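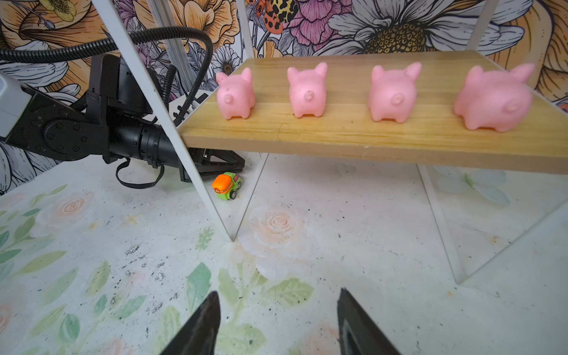 Toy corner: pigs, trucks and the painted table

By Jolanta Kalinowski

The spring toy collection in Skirby was closed in May, and I want to thank all the families who brought something. We received 300 toys, and most of them are small ones, the kind that a child can hide in the hand. The sorting takes more time than I planned.

The pink rubber pigs are already favorites in our house. They have pointed ears and plump bodies, and they are not all of the same size. Please do not pull the ears when you wash them. A soft cloth and a little soap is enough, also for the dark speckles, but some speckles will stay.

With the trucks I need your opinion. We have green ones with a round orange load on the back, and we have pink cabs with patterned trailers. I have put both kinds together on the white table, the one with the planet, and my idea was to make one mixed box for each playgroup.

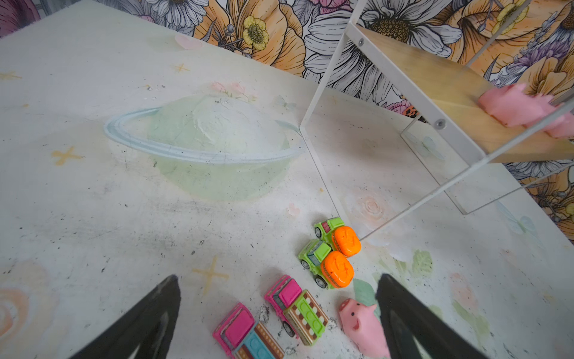

Chrysoula Papadakis wrote to me that she would keep the green trucks and the pink ones in separate boxes, as the small children in Skurnness like to line up the same ones and become upset when one is missing. She would also give every box a pig, so that the trucks have something to carry.

I find this a good advice and we will do it so. The green trucks go first. Check that the wheels turn, wipe the orange part between the ridges with a dry brush, and put the trucks back on the table in pairs. Please be gentle with the table too. The planet and the rose are painted, and hard wheels can leave marks.

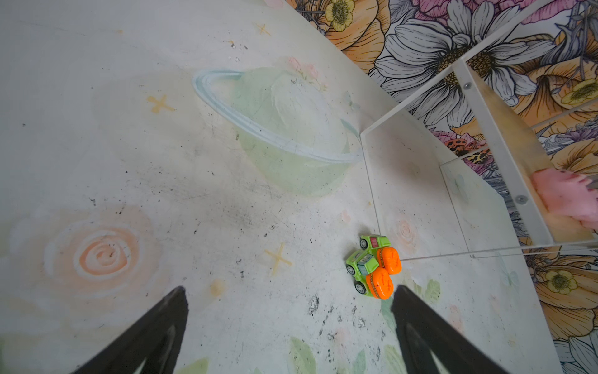
When to pick up your box

The boxes will be ready on June 15, 2019, in the hall at Skirby. Playgroups from Skurnness can ask Fraser Gunn to bring theirs by car. If you find a truck at home under the sofa, it is still welcome.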